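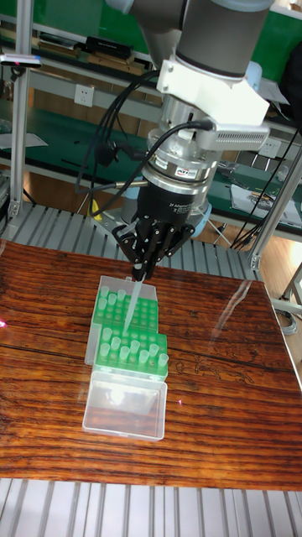 Lid open, many of the holes empty. The green insert is the part I keep going on about below.

Wikon hinged tip box, bright green insert, clear housing. Bought 5 of these in April from Lislow, been using them pretty much daily, so quick notes while I have a minute.

The good. You can see straight through the walls, so I know how full a box is from across the room. Sounds minor. It isn't when you share a bench with Elsie Kershaw, who puts boxes back with 3 tips in them and says nothing. The green is loud enough that empty holes show up right away, even with the frosted tips, which are a pale green themselves. Our old Fikance boxes had a gray insert and I was forever stabbing at holes with nothing in them.

The lid opens all the way and lies flat in front. Stays put, too. The Fikance lid used to creep back up and knock my wrist. The downside -- it takes up bench space, nearly a second box worth, so measure first if you work in a hood. Also it's shiny. Under our overheads the inside of the lid throws a glare right at you, I turn the box a little and it's fine.

Tips sit straight. No leaning, no wobble, and picking one up doesn't drag its neighbor along. I had one box in the 5 where the insert wasn't clicked in on the left and the whole thing lifted when I pressed down. Pushed it back, no trouble after that. Check yours when they arrive.

Hinge: ok so far. Ha-neul Bang dropped one off the counter and it got a hairline crack near the hinge but still closes. I wouldn't drop it twice. Autoclaved the set 8 times, roughly, and the clear plastic has gone slightly cloudy at the corners. Insert color hasn't changed.

Price was 18 a box without tips, wich is more than the Giáp ones. Those have no hinge, just a lift-off lid that ends up on the floor. I'd pay the difference again. Would like a label spot on the front though, tape peels off the clear stuff after one wash.

4 stars. Would of been 5 with the label spot.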